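Clavance Workshop Members Finish Tadow, a Hand-Held Gripper Built on a Shared Bench

30 June 2023

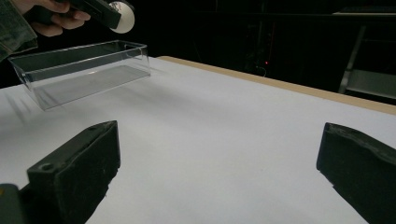
Ikechukwu Okoro would like more people to try building one before they spend a cent on a full robot arm, and says the two fingers teach you most of what you need to know about picking things up.

We're happy to announce that Tadow, the hand-held gripper our members have been building at the Clavance shared workshop, is finished and ready for other people to copy! The parts list, the drawings and the build notes are free to anyone who wants them, and we have set aside bench time this summer for people who would like to put one together with company.

Tadow is a two-finger gripper that you carry in your hand. You squeeze, the fingers close, and a small camera on the body records what the fingers are up to. The recordings are meant for teaching a robot arm to do the same job later on. We don't have the arm running yet (more on that below), but the gripper works well by itself and it has been a huge amount of fun to make.

The build started in May as a one-evening idea and grew from there. The first version had fingers that flexed too much, so anything with a smooth side slid out as soon as you lifted it. The second had stiffer fingers and a linkage that jammed if you squeezed it at an angle. The one we're releasing today is the third, with thick black finger blocks that bolt on and come off again with a single hex key. They get scuffed and chipped with use, and we like being able to swap them out without taking the rest of the tool apart.

Clear plastic containers became our favorite test pieces. They're light, they bend when you pinch them, and their edges can be very hard to make out on camera under bright lights. If you're building your own, try one early! A block of wood will let you believe your gripper is done long before it is.

We also learned plenty about the table. A plain white top makes it easier to follow what the fingers are doing in the recordings, but it bounces a lot of light, and we spent two evenings moving lamps before we were satisfied. The build notes have a page on this, including the setups that didn't work.

By the end of the last test round we had recorded 601 pick-and-place attempts. Of those, 199 were with clear containers, and those are the ones we go back to most often when we're deciding what to change. A full test run takes 90 minutes with a break in the middle, and your forearm will feel it the next day. The squeeze handle is the part we'd most like help with. It fits a medium hand nicely and a small hand badly, and we have drawn a shorter version that hasn't been built yet.

Members worked on Tadow in the back half of the Clavance shop, next to the shelving and the soldering station. Most of the shaping was done with hand tools and a drill press, and the body was printed on the shop printer. You can do the same at a kitchen table if you have access to a printer and don't mind drilling outdoors. One member built his entire second copy in a garage and sent us a list of the steps we had written in the wrong order. They have been fixed.

Next up is Seltuvico, our name for the desktop arm that will carry the same fingers. The base and the first joint are together, the wrist is still a drawing, and the wiring needs a proper plan before anyone plugs it in. We are keeping the finger mount identical on both tools so that a set made for Tadow will bolt straight onto the arm. No release date for that one. We'd like to get the wrist right first.

Thanks go to the Vogler tool library, which lent us a set of small taps and let us keep them well past the due date, and to everyone who stopped by the bench and had a go with the squeeze handle. Several of the changes in the third version came from first-time users who held it in ways we hadn't planned for.

To get the Tadow drawings and notes, or to reserve a place at the bench, ask at the Clavance front desk or write to the workshop through the contact page. Beginners are very welcome. Bring safety glasses if you have your own pair, and bring something awkward to pick up!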